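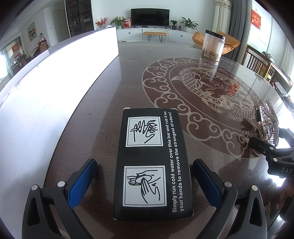

Rooms Checklists Repairs Contact

Saithong > Rooms > Living room > Round table

Living room walk-through, 31 October 2025
Checked by: Manee Ratanaporn
Comments to: Prasanna Ranasinghe

1. Glass top sits flat on the wood – OK
Pushed down all the way round. No rocking today. The June sheet said the same and I had a complaint 9 days later, so I'm not calling this one closed.

2. Edge of glass, chips – OK
Ran a cloth along it. Nothing caught.

3. Etched fish and cloud pattern – CLEAN AGAIN
Grease collects in the lines. Jeltorness claims their spray lifts it without scrubbing. I scrubbed.

4. Odor bar, black box – QUERY
The box says to run cold water over the bar and rub it on your hands "to remove the strongest of odors!" Strongest according to whom? I tried one on onions and wasn't convinced. Corners of the box are a bit worn. Store it by the sink or stop buying it.

5. Clear jar, black lid – NO LABEL
Brown granules, partly full. I won't guess. Label it or toss it.

6. Tall white panel standing on the table – FAIL
Upright on glass, with small dark specks low down. Lay it flat when the room is let. Prasanna says it's steady enough. So was the last one.
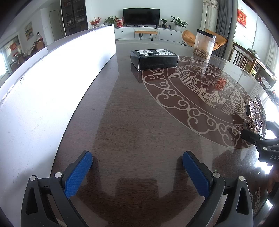
7. Hair clips – MOVE
Rhinestones scratch. Put them in a dish.

Recheck in 14 days.

Contact Saithong | © Saithong | Back to top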